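April
Posted by Hicham Fawzy, recording secretary

Minutes of the Spring Meeting, Rorkier Foreign Affairs Discussion Society

Held in the upstairs reading room of the Slaoui Library. Called to order at 7:05 p.m. by the chair, Roswitha Frerichs.

Present: Roswitha Frerichs (chair), Katsuhiko Hoshino (vice chair and program), Moataz Tahiri (speakers and correspondence), Jirayu Pongsiri (reading groups), Hicham Fawzy (minutes), and a very full room of members, with people on the window seats again. What a turnout!

1. Minutes of the winter meeting

Approved with one correction. The title of Katsuhiko's talk was "Who Guards a Ceasefire Line?" and I had written "Who Guards the Ceasefire?" Katsuhiko pointed out that these are two different questions, and he is right. Corrected in the binder.

2. Chair's remarks

Roswitha opened by thanking everybody who helped with the winter program and said it was the liveliest one she has chaired. She was especially pleased with how many people stayed after the talks to keep going in the hallway. She also reminded us that the society does not take positions. Members do, loudly, and that is the fun of it, but the society as a body only hosts the argument. A member asked whether that applies to the newsletter. It does, except for signed columns.

3. Main discussion: should peacekeeping missions have an end date?

This was the heart of the evening and took well over an hour. Katsuhiko gave the opening talk and handed out a one-page outline (spare copies are in the tray by the coat rack).

His argument was that a mission with a fixed end date puts pressure on both sides to settle, and also lets the countries sending troops be straight with their own voters about what they have signed up for. He talked about how a mandate that gets renewed every year can turn into furniture. People stop asking what it is for. He would like to see every mission start with a written statement of what "finished" looks like, a date to go with it, and a requirement that any extension be argued from scratch.

Moataz answered for the other side and was in terrific form. His view is that an end date mostly helps whoever is more patient, and the patient side is usually the one with more guns. He said that an armed group that knows when the observers are going home has a calendar to plan around. He would keep the written goals and throw out the date. He also made a point that several people picked up later, that the local staff who work for a mission (drivers, interpreters, clerks) are the ones left standing there when it closes, and that an exit plan which says nothing about them is only half a plan.

Then the floor opened. I tried to get down as much as I could, and apologize to anyone whose best line I missed.

Jirayu asked whether the two positions were really so far apart, and suggested a review date with teeth: at the review, the mission shrinks by default unless a case is made to keep it at full size. Katsuhiko liked this more than Moataz did. Moataz said shrinking a force in place can be more dangerous than either staying or leaving, and wanted to know who protects the smaller force. There was some good back and forth here about what a small observer team can do that a large one can't. One member who served as an observer as a young man said that a team of five in one vehicle hears things at the roadside that a convoy never will. He also said it was the most frightened he has ever been. The room was very quiet for that, and Roswitha thanked him.

A member near the back asked about money. Who pays when a mission runs long? Moataz explained the general idea of assessed contributions and then said he would rather not quote shares from memory. He will bring a proper handout next time.

Another member raised the question of whether host governments should be able to end a mission on their own say-so. Hands went up all over the room. Katsuhiko said consent is the basis of the whole thing and you can't keep it going without. Somebody answered that a government can withdraw consent exactly when its people most need outsiders watching. Roswitha said this deserves an evening of its own and put it on the list for the fall, to applause.

We also had a first question from one of our high school members, who asked why newspapers call some foreign soldiers "peacekeepers" and others "troops" when they may be doing the same job. It led to fifteen happy minutes on blue helmets, bilateral training deals and who gets to pick the word. Please come back and bring your friends!

Roswitha called for the usual show of hands, for interest only. Fixed end dates lost narrowly. Jirayu's review idea won easily.

4. Reading groups

Jirayu reported that the Tuesday-style short article group and the long book group are both thriving, and that he would like to drop the name "Tuesday-style" because it confuses new people and the group has not met on that day for years. Agreed without a vote. New name to be settled by the group itself.

The long book group is finishing its history of border commissions, all 447 pages of it. Jirayu said almost 12 members have made it past the halfway mark and then admitted that the "almost" was one person who is stuck in the chapter on river boundaries. Next up is a book on sanctions. He has asked the library desk for extra copies. If you own one and can lend it, write your name inside the cover first.

The maps evening is back too. Bring an old atlas, the older the better, and be ready to defend its borders.

5. Speakers and correspondence

Moataz has written to three possible fall speakers and had one warm reply, from a retired election observer who can talk about what happens at a polling station after the doors close. He would like members to send in questions ahead of time so the evening can get going fast. Topics still open: sanctions and medicine, small states in big alliances, and how military spending gets reported to parliaments.

The discussion club in Binum has invited us to a joint debate. They propose the motion "Foreign military training missions should need a vote in the sending country's legislature." Great motion. Katsuhiko and one other member will take the side in favor, and Moataz offered to go against. Binum would host and provide supper. We would bring the timekeeper and the bell. Moved, seconded, carried with enthusiasm.

A letter was read from a member who feels that our evenings have leaned too much on Europe. Several people agreed. Jirayu will draw up a fall list with a better spread, and asks for suggestions on paper, with a sentence on why.

6. Newsletter

The Venonent, our newsletter, will go out before the summer break. Hicham (me) is still short one signed column and would love something on the joint debate motion, from either side. Limit is one page. Letters replying to the winter issue are welcome and can be as cross as you like, provided they are about the argument.

Roswitha asked that the page for new members be rewritten. It still says we meet downstairs. Jirayu will do it.
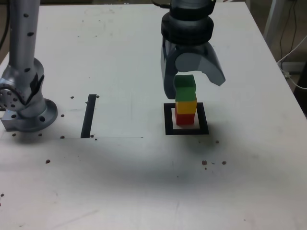
Silver robot arm on its square mounting plate, white tabletop.

7. Room and money

The reading room is confirmed for the fall on the same terms. We have asked the library for 8 more chairs and been told we can borrow them from the children's section if we put them back the same night. They are the full-size ones, before anybody worries.

Dues stay where they are. The tea fund is healthy. A member proposed better cookies, which was seconded from at least four directions and carried.

8. Any other business

A member asked if the talks could be recorded for those who can't manage the stairs. General support. Moataz will ask about the elevator key first, which might solve the bigger problem, and Katsuhiko will find out what the speakers think about being recorded.

Lost property: one gray scarf, one pair of reading glasses, and a copy of a treaty handbook with very angry notes in the margins. The owner of the last item is warmly invited to give a talk.

9. Actions

Katsuhiko: confirm the motion and format with Binum; ask speakers about recording.
Moataz: handout on how missions are paid for; follow up with the election observer; elevator key.
Jirayu: sanctions book copies; fall topic list; new members' page.
Hicham: newsletter column; put the correction in the binder; cookies.
Roswitha: write to the library about the chairs; reply to the member's letter.

Meeting closed at 9:20 p.m. Discussion went on in the hallway until the lights were turned down, mostly on host consent, with Moataz and the former observer still at it on the front steps when I left.

H.F.

Recent items
Minutes of the winter meeting (corrected)
Katsuhiko Hoshino: Who Guards a Ceasefire Line? Talk outline
Reading list: sanctions, borders and observers
Call for columns, the Venonent, summer issue
Joint debate with Binum: how the evening will run
Maps evening: bring an atlas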